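The Slow Return of the Heavy Plate

214 shares | 3 comments

In the town of Flumau, the dinner plate was for many years a thing people bought without thinking. It came in a box of six, it was white, and when one broke the family bought a new box. Now this is changing a little.

The pottery Buschmann, which stands behind the old station, sold 1,905 plates last year. The year before it was only 900. Most of them are round and without any pattern, in the quiet colors that restaurants made popular.

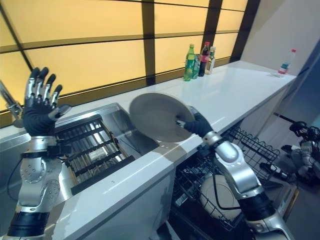
A round plate in grey, held by the edge at the sink.

The shop Dakon, on the market square, keeps 2 shelves for such plates, and on Thursday they are often half empty. Customers say they like the weight. They complain also, because a heavy plate is tiring to wash and does not fit in every cupboard.

The price is a different question. One plate costs as much as a simple lunch for two persons, and many young families still prefer the box of six. The pottery knows this, and from December it will sell its second choice pieces cheaper at the door.

Read comments (3)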